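PKG 3752: Small Packs and Inserts
Mandeck Technical College, Ambrosio Building
Week 2 notes: The sheet that goes inside the box
Posted 14 January 2024

Hello again, everyone! I promised I'd write up this week's session properly, because I talked fast and the board got messy, and a few of you were still folding while I was already on to the next thing. So these are my notes, roughly in the order I talked, with the bits I forgot to say stuck in where they belong.

Where we left off

Last week was all about the outside of the box: flaps, seams, how a plain slotted carton gets from flat to square. This week we moved indoors. I want you thinking about the piece of cardboard that doesn't get a name. It might be a pad, a divider, a liner, a brace or a bit of crumpled filler, and most of the people who open the parcel will pull it out and drop it straight in the recycling without looking at it. I love that piece of cardboard. I spent my first three years at Jarirow, back when they were still doing small-run mail-order packing, and almost all I did was cut and fold inserts (badly at first, then less badly).

A quick word on terms, as I heard three different ones flying around the room. In this course:

Sheet: a flat piece, before anything has been done to it.
Pad: a sheet that stays flat and goes in under or over the goods.
Fold: a sheet with one or more creases that stands up or spreads out by itself.
Void fill: anything stuffed in to take up space, creased on purpose or just scrunched.

The textbook says "dunnage" for that last one. You can say dunnage if you like. I say stuffing at home and void fill at work.

Start with the sheet

Before you fold anything, handle the sheet. Hold it up by opposite sides, let go of one side, see how much it droops. Flex it one way, then turn it a quarter and flex it again. It'll bend easily one way and argue with you the other, and that's the flutes talking. Corrugated board has those little waves running through the middle, and it bends willingly along them and grudgingly across them. If you only remember one thing from tonight, remember to find the flute direction before you reach for a ruler.

You'll also find creases that are already there. Reused board nearly always has a few, and a soft crease in the wrong place will take over from the nice sharp one you put in later. I don't throw creased board away, I just turn it until the old line is somewhere harmless, or I plan the fold around it. 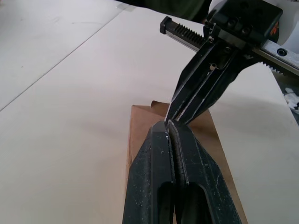 The edges deserve a minute too. A factory edge is clean and a bit hard. A knife edge is clean if the blade was fresh and furry if it wasn't. A torn edge is soft, and I know it looks like a mistake, but a torn edge against fabric is kinder than a cut one. I once saw a whole batch of knitwear come back with little pulled threads from a crisp divider that looked beautiful. Since then I run my thumb along every edge that's going to touch cloth.

Bending across the flutes

Okay, so what if you need the fold to go the stubborn way? You score it first. Not with the knife! Use the back of a butter knife, a bone folder, a dead ballpoint, whatever you've got that's smooth and narrow. Press along the ruler once, lightly, then again with some weight. You're crushing the waves in a narrow line so they know where to give up. Then fold slowly, keeping both hands close to the line, one on each side of it. If your hands are out at the far edges the sheet will bow and then crack somewhere in between, and it always cracks where you didn't want it.

The outer face of the fold stretches and the inner face bunches. On thick board this steals length from you. For the practice piece we started with a strip 162 mm long, and plenty of you wondered why it no longer filled the space once it was folded. That's why. Thickness eats length at every crease, so measure a folded scrap before you cut the real thing.

Three shapes worth practicing

The zigzag. Fold one way, then the other, then back again. It's a spring, basically. Stood on its side it makes pockets, and laid flat it gives a bit under pressure and pushes back. I reach for it whenever goods are light and the box is too tall for them. Don't press the creases completely flat or you lose the spring.

The tray. A flat middle with the two ends turned up, like the lid of a box that has lost its other sides. It's the quickest thing in the world to make, and it stops a soft item from sliding end to end. The raised ends want to relax outward, so make the tray a hair too wide and let the box walls hold the ends up for you.

The scrunch. People are snobby about this one. Take a sheet, roll it loosely, crush it with both hands, open it halfway, crush it again. The second crush is what makes it useful. After one crush the board is all long stiff ridges with big gaps between them, and after two it's much more even and it'll fill a corner without poking through.

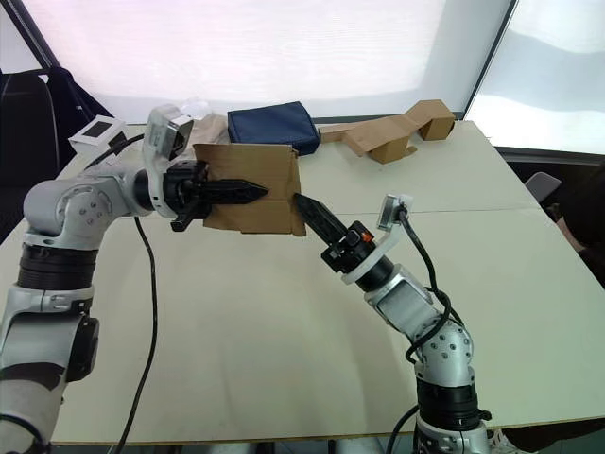
I want everyone comfortable with all three before we get on to cut inserts, where you'll have slots and tabs to worry about too. Do them in scrap, do them ugly, and bring a couple of the ugly ones along. I learn far more from a fold that went wrong than from a tidy one, and so will the person sitting next to you.

What the goods ask for

We then talked about choosing. My habit is to set everything out along the back of the table before I touch the box, so the working space in front stays clear and I can see what I've got. Then I go through it item by item, and my questions are boring ones. Is it stiff or soft? Does it have corners? Is there anything on it that could scratch something else? Does it mind being squashed?

Take a fabric pouch with a zipper. It's soft, so it hardly needs protecting from a knock, but the zipper pull can mark whatever's next to it. Close the zipper all the way, turn the pull inward, and put a flat pad between it and its neighbor. Lay the pouch down flat if the box allows. Folded in half it will spring open and push your lovely pad up against the flaps.

Cloth in a clear bag is the easy one, and it's where people get lazy. Squeeze the air out before you close the bag. A bag full of air feels like cushioning when you pack it, but then something heavier leans on it and it slumps and suddenly there's room for everything to rattle around in. Fold the cloth, too. I know it's in a bag and I know you can't feel the difference through the box. The person opening it can.

Small cube-shaped boxes go in last in my planning and first in the carton. They have corners and the corners are hard, so they want the bottom and they want something between them and the wall.

Filling and closing

We had a good argument over how full is full, and I'll give you my answer here so I can't wriggle out of it later. Stand the box upright with its flaps open, put in the goods, put in your fill, and bring the flaps down gently. You should feel a little push against your palms as they close. If there's no push, it's underfilled. If the flaps bounce back up on their own, take something out. 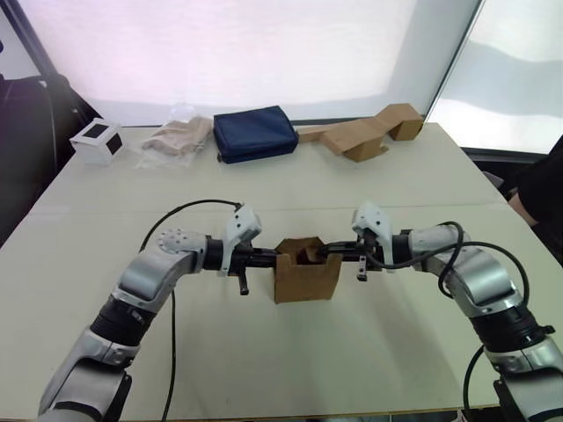

The shake test comes next. Close the flaps, hold them shut (no tape yet), and tip the box toward you, away from you, then onto each side. Listen with your head close to it. A soft shuffle is cloth or cardboard moving and you can usually live with it. A knock means something hard has reached a wall. Open up, find it, add fill on that side only. Beginners tend to empty the whole box and start over, and then there's a new knock in a new place.

Weight matters for small parcels as well. For our practice brief, the one I borrowed from the Jelis gift order we looked at in August for the summer group, the packed box has to come in under 400 grams. Cardboard is light but it isn't free! If you've scrunched three big sheets into a small carton you may find the stuffing weighs more than the gift. Try a zigzag instead, which takes up almost the same space with much less board.

For next session

Fold one zigzag, one tray and one scrunch, all from reused board. Write the flute direction on each with an arrow in pencil.

Pack one small box with a soft item and a hard item. Your choice what. Do the shake test and write down what you heard and what you changed.

Read chapter 10 in the course reader, up to the section on slotted dividers. Skip the bit about foam, we'll get to foam later and I disagree with half of it anyway.

Bring a metal ruler if you own one. The plastic ones in the Ambrosio cupboard have nicks all along the edge, and your blade will find every single one.

Clean up after yourselves, please. Flat scraps bigger than your hand go back in the offcut bin, everything smaller goes in recycling, and blades go in the tin by the door.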